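Kanside Kitchen Water Log

A table of tap water hardness and kettle scale readings kept by households in Kanside and Bumden. Version 2.

Contents

readings.csv – one row per test
homes.csv – one row per household, with supply zone and pipe age where known
notes.txt – free text from the log sheets, spelling left as written

The log covers 35 homes. Each home tested its kitchen tap on Sunday morning before any other water was drawn, using the same brand of drop kit throughout. Results are in milligrams per liter as calcium carbonate.

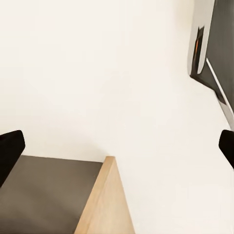 Homes on the Ogunleye main get their water from a borehole and read much harder than the rest. Bumden homes are fed from the Biser reservoir, and most of them fall under 90. Two homes changed supply in June when the valves were switched over. They have a row for each zone in homes.csv, so join on home_id and zone together, or you will get duplicates.

Columns in readings.csv

home_id – a number, no address attached
week – 1 to 21
hardness – whole number, blank if the test was missed
scale – 0 (none) to 4 (heavy), judged by eye inside the kettle
softener – y or n
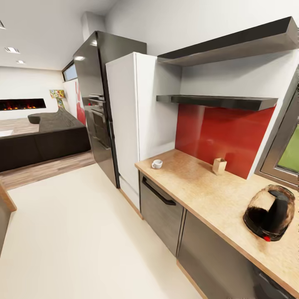 The scale column is the weakest part of the log. People descale on their own schedule, and only some wrote down when they did it. If a score drops from 3 to 0 between weeks, assume the kettle was cleaned. Filter jug users were asked to test straight from the tap, but a few early rows may be filtered water. Those are marked with a q in notes.txt.

Known problems

Week 9 is missing for all of Bumden – the kits arrived late.
Home 17 reports hardness in German degrees up to week 4. These rows have not been converted.
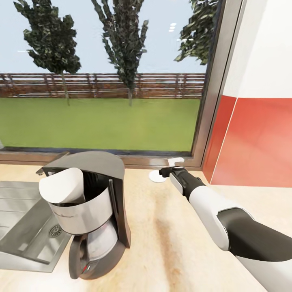 One reader wrote in to say that home 22 looks like it has the same unit problem, with readings that jump more than tenfold after week 6. That has been checked against the paper sheet and will be fixed in the next version.

License

Free to use and share with credit to the Kanside Kitchen Water Log.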